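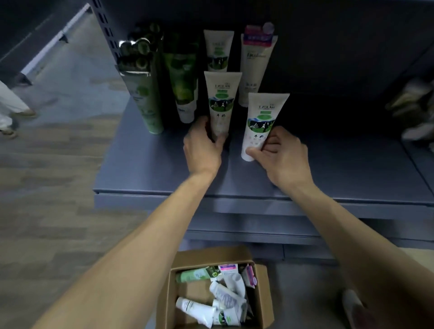

Do clip-on cooling fans for phones do anything for frame drops in long mobile gaming sessions?

Accessories > Mobile Gaming > Cooling and Heat

Posted May 9, 2022 by slowthumbs

I play on a phone that's a couple of years old, and after a while every match turns into a slideshow. It starts fine, then the back gets hot, the screen dims by itself and the game feels like it's running through mud. A store near me sells the Omus clip-on cooler for 40 dollars, and the box promises "zero lag." I've seen the same promise on a lot of boxes. Before I spend anything, I'd like to hear from people who have used one for more than an afternoon. I play with the phone in a thin rubber case, mostly plugged in, at the highest graphics settings it will let me pick.

23 comments

Prostard

They help if heat is what's slowing your phone down, and they do nothing for any other kind of slowdown. The boxes never mention that second half.

When a phone gets too hot, it lowers the speed of its processor to protect itself. Most phones also drop the screen brightness, so your dimming is a decent clue that heat is at least part of the problem. A cooler on the back can delay that. How long depends on the phone, the room, and what kind of cooler you buy.

There are two kinds, and stores love to mix them up. The cheap ones are a small fan in a plastic shell. All they do is push room air at the back of the phone, and on a hot day in August they push hot air at it. The other kind has a metal plate that gets cold when powered, with a fan behind it to carry the heat off. Those do something. They also need a cable, they make noise, and they add enough weight that your hands notice by the third match.

I don't know which kind your Omus is. Look for a cold plate in the specs. If the listing talks only about fan speed and colored lights, I'd leave it on the shelf.

Then there's the case. A cooler clipped over a rubber case is mostly cooling the rubber. Take the case off first and play without it for an evening. Costs nothing. Same with the charger – charging makes heat, and you're adding that to whatever the game makes. Play unplugged from a full battery and see if the slideshow shows up later than it used to.

Then turn on the frame counter, if your game has one, and write down what it says at the start and again when things get bad. I did this with a fan-only model I'd been praising to my friends for weeks. Same numbers with it and without it. What I had been enjoying was the breeze on my fingers.

If the numbers drop along with the heat, a plate cooler is worth considering. If they're bad from the first minute, your phone just can't run those settings, and no fan will change that.

Share | 12 shares

Jin_plays

i have one and its great!! no lag at all since i got it. mine is blue. get it

Share

Cuka

I agree with most of what Prostard wrote, but I'm less sold on the plate coolers too.

I used one for a full summer. It did keep the frame rate steadier in the game I play, I'll give it that. But the clamp pressed on the volume button of my phone unless I mounted it off center, and off center it missed the warmest spot, up near the camera. Check where your phone gets hot before you buy anything. Run your hand over the back after a long match. If the warm patch is in a place the clamp can't reach, you have your answer.

The other thing is moisture. A very cold plate in humid air can collect water droplets, and I found a damp ring on the back of my phone more than once. No harm done as far as I know, but I wouldn't call it nothing either, and I didn't see a word about it in the manual. I keep mine on the low setting now.

As for "no lag at all," lag and frame drops are different problems. If other players are skipping around the map while your own screen stays smooth, that's your connection. Moving closer to the router will do more for that than any gadget.

What I'd try before spending 40 dollars: drop the graphics one step and cap the frame rate. I went down one step and could hardly tell the difference on a screen that size. The phone ran cooler and the battery lasted longer. I still own the cooler and it comes out on really hot days, but I wouldn't buy it again.

Also, keep the receipt if you do get one. Mine started rattling early and the seller wanted the original box.

Share | 114 shares

We use cookies to remember your settings and count visits. By staying on this page you accept their use.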